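Gripper comparison, bench 2 - notebook
04/11/2023

Picking up from where Evangelia Kalogeropoulos left it. Her last page has the controller settings, not copying them again. Arm is the same, table the same, only the fingers change today.

Candidates:
A - the Skuline parallel jaws, flat pads, the ones we've had since July
B - the Bensaid soft fingers, new set, the older set split at the root and is in the scrap drawer

Pornum suction kit still not here. Order number is on the whiteboard, somebody chase it please.

Setup notes before I forget. Payload in the controller was still set for the old tool. Arm sagged a bit every time I hit free drive and I spent far too long blaming the mount. Changed payload, fixed. Also re-did the hand-eye calibration, first try was garbage (board not flat), second one fine, residual low enough that I stopped caring. File is saved under todays date, don't overwrite it, the Groltevdale demo still points at the old name and I will change that myself.

Speed limited to half for everything below. Max jaw force on A, then again at the low setting. B has only pressure, so I matched by feel on the kitchen scale. Not rigorous. Fine for a first pass.

Same toy food and kitchen stuff as always. Ketchup bottle, banana, strawberry, orange slice, plus the dishes.
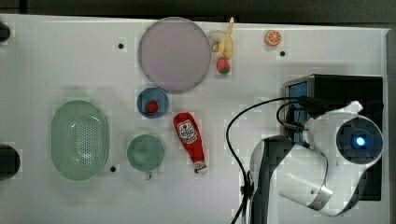
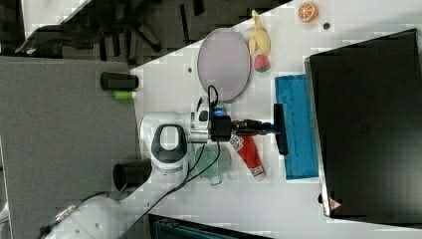 Ketchup bottle, banana, strawberry and orange slice on the table in both. The T-shaped tool and the blue sponge are in the second one.

Results, gripper A vs B

Banana. A gets it nearly every time if the approach is square to the body. Come in off angle and it rolls out. B doesn't care about angle. It wraps. But it lets go slowly, so the drop position wanders by a finger width or so. For sorting that's ok, for placing on the plate at a marked spot it isn't.

Strawberry. Bad on A at max force, it squirts out sideways. Low force is much better, should have started there. B picks it up but half the time the planner aims at the leaves, which is a vision problem and not the finger's fault. Logged separately.

Orange slice. Lies flat, low, horrible. A can't get under it without scraping the tabletop and I don't want pad rubber all over the white. Tried a pinch across the middle with jaws wide open, works, but only when the slice is well away from everything else. B failed every attempt. Fingers just splay.

Ketchup bottle. Both fine across the body. A leaves it straighter. With B the bottle swings on the way up and I had to add a settle pause before the place. Put it in at 700 ms, could probaly be shorter.

Plate. Rim grasp only. A yes, B no. Don't bother with B on plates, it bends until it drops it.

T-shaped tool. Did this on A only. Handle held OK when nothing pushed back. As soon as the crossbar pushes on something it pivots in the jaws. Needs a grooved pad, or tape on the handle. Tape is quicker. Pushing the sponge along is light enough that you get away with it for short strokes.

Camera. Wrist cam exposure was on auto and it hunts badly whenever the arm passes over the white top. Locked it. Depth on the plate rim is still patchy, lots of holes, seems worse at low angles. If we keep this camera I'd want a second view from overhead feeding the planner, not just for recording.

Cables. The loop near the wrist is too long. It crosses the table in some poses and hangs over the bowl. Shorten it or clip to the link. Watch the last joint when you do, I clipped it too tight once and it pulled at the connector on a full turn. Connector survived I think. Check it.

Numbers so far: 354 logged attempts altogether, 298 counted. The rest thrown out, either e-stops or me moving the object mid run. Split per object is in the spreadsheet, tab called fingers2. Do not trust column F, the formula skips blank rows.

Leaning A with softer pads over B. The slow release bugs me more than the wrap helps. Evangelia likes B for fruit and she may be right if all we ever do is fruit. Groltevdale wants dishes too though.

To do
- cut two sets of grooved pads for A, try the softer rubber
- tape on tool handle, rerun the pushing
- reclip wrist cable, check connector
- rerun strawberry at low force only, fresh log
- ask Bensaid if the release valve can be swapped for a faster one
- payload!! check it after EVERY tool change, write it on the card by the pendant
- fix column F

Left the arm parked at home with A mounted. B is in the gray tray with its hose, the long screws go with B and the short ones with A, they are not interchangable.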